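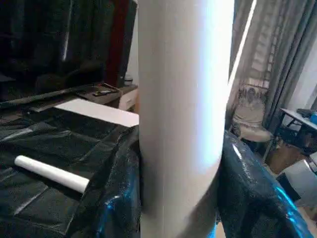
Wrist view, big white tube upright, small one lying on the black sheeting to the left.

7 Jan 2019

Teleop demos, tube task, Trerwood setup. Goal for the day was 8 clean demos by remote control. Got 4. Helju Sproģis drove the first 2 and made it look easy, then handed me the controls and went for coffee, so I blame the coffee.

The trouble is the approach. With the big tube in the middle of the wrist view there is very little else to steer by, and I kept correcting left when I should have waited. The policy will learn my dithering along with everything else. I cut the worst of it but left one wobble in demo 3, which Helju calls "character."

Closing too fast is the other thing. I halved the close speed on the hand controller and my grasps got less dramatic.
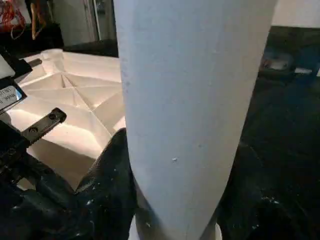

To do before the next batch

Trim the idle seconds at the start of each demo (mine run long, guess why).
Wipe the fingers. White specks on both of them.
Ask Wivska if the hand controller can have a softer trigger curve, or if I need softer hands.
Old set stands at 144 demos. Don't merge today's until somebody besides me has watched demo 3.
Try a few by hand-guiding the arm in February, when the Stornetti handle is supposed to show up. It was supposed to show up before, too.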